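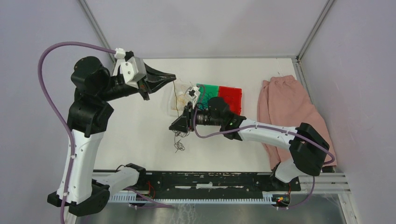
Lesezeit: 1 Minute

Ich bete schlecht, wenn ich müde bin, und im November bin ich eigentlich immer müde. Trotzdem bin ich inzwischen gegen das rein spontane Gebet, das bei uns im Hauskreis so hochgehalten wird (»wie es dir aufs Herz gelegt wird!«). Mir wird abends um zehn nämlich gar nichts aufs Herz gelegt — höchstens die Steuererklärung. Also lese ich laut Psalm 4, jeden Abend denselben, und mein Freund Bilal Harb findet das furchtbar mechanisch. Mag sein. Aber »Ich liege und schlafe ganz mit Frieden« hätte ich mir selbst nie ausgedacht, und nach ein paar Wochen merke ich, dass mir der Satz auch mittags an der Bushaltestelle einfällt. Geliehene Worte sind für mich echtes Gebet. Bilal und ich streiten weiter darüber, meistens beim Abwasch.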